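I ordered the wrong screws again. Two packs of them, both too long by the thickness of a fingernail, and of course I only found out after I'd already taken the whole jaw assembly apart on the table. So that was one evening gone, and the second evening went to sitting there with a file making the screws shorter, which I do not recommend to anybody!

If you're just getting here, I've been building a hand-held gripper since May. You hold it by the handle, squeeze the trigger, the two fingers close, and a wide-angle camera on top records whatever the fingers are up to. Later on (much later, the way I'm going) the recordings are supposed to teach a little arm to do the same thing by itself. My arm is called Lotero, it lives in a box under the stairs, and it currently knows how to do nothing at all.

The handle is on its fourth version now. The first three were all based on a drawing I found in an old forum thread, and whoever drew it must have had hands like a bear. I could get my fingers around the thing but I couldn't reach the trigger without shifting my grip, and every time I shifted my grip the camera wobbled. Glenys Staniforth, who has the bench next to mine at the Drastthorpe workshop, took one look and said to wrap it in modeling clay, squeeze it the way I wanted to hold it, and measure the lump. Which is so simple I was a bit annoyed. I did it that same night and printed the result, and it fits like an old shoe.

What doesn't fit yet is the cable. It comes out of the back of the camera, loops over my wrist and catches on absolutely everything - my sleeve, the chair, the mug. I've tried clips and I've tried tape. The tape was better than the clips but it leaves that gray goo behind, and now the handle collects fluff.

Anyway, cloth. I decided early on that I wanted to work with cloth, because laundry is the only chore in this house I'd hand over to a machine without a second thought. Everybody I've talked to said start with blocks. Blocks are easy, blocks stay where you put them, a block looks like a block from every side. I did do blocks for a while and they were right, it was easy, and I was so bored I started stacking them by color.
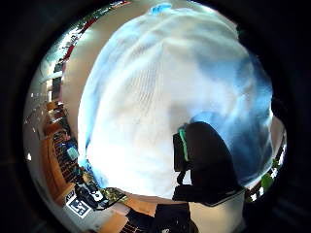
The trouble with fabric is that the fingers need to get under an edge before they can do anything useful, and my first set had tips as blunt as a pair of erasers. They'd just push the material along in front of them and make a bigger wrinkle. So I sanded the tips down to a wedge and glued on strips cut from a rubber jar opener. Huge difference! The left one came unglued almost right away (my fault, I didn't rough up the plastic first) but with both of them on I can pinch a single layer and lift it, most times.

I've got 282 clips saved so far. That sounds like a lot until you sit down to sort them. Plenty are just me missing the edge, and in a whole batch from the beginning I had the exposure set wrong, so anything pale turns into a white blob with no folds in it. I spent an evening learning about locking exposure. The camera would really prefer that I didn't, and it goes back to automatic every time I unplug it, so now there's a sticky note on my laptop that says EXPOSURE in capitals.

The other thing I've been fighting with is the timing. The trigger position gets written down by one board and the video by another, and the two of them drift apart. On a short clip you'd never notice. I left it going for 30 minutes to see what would happen, and by the end the fingers were closing in the log well before they closed in the video. Ülle Mets wrote me a very patient email about it, with a small script attached that stamps both from the same clock. I've run it twice and it looks good, though I had to change one line for my board and I'm not totally sure I changed it the right way. If you know about this stuff, please do shout in the comments.

Next job is a lighter mount for the camera. The one I have now is a solid lump, and after a while of holding it up my forearm starts to complain. I've drawn a new version with big holes in the sides, and it's on the printer as I type this - three hours left, if the bed sticks. Oh, and I need to order screws. Shorter ones.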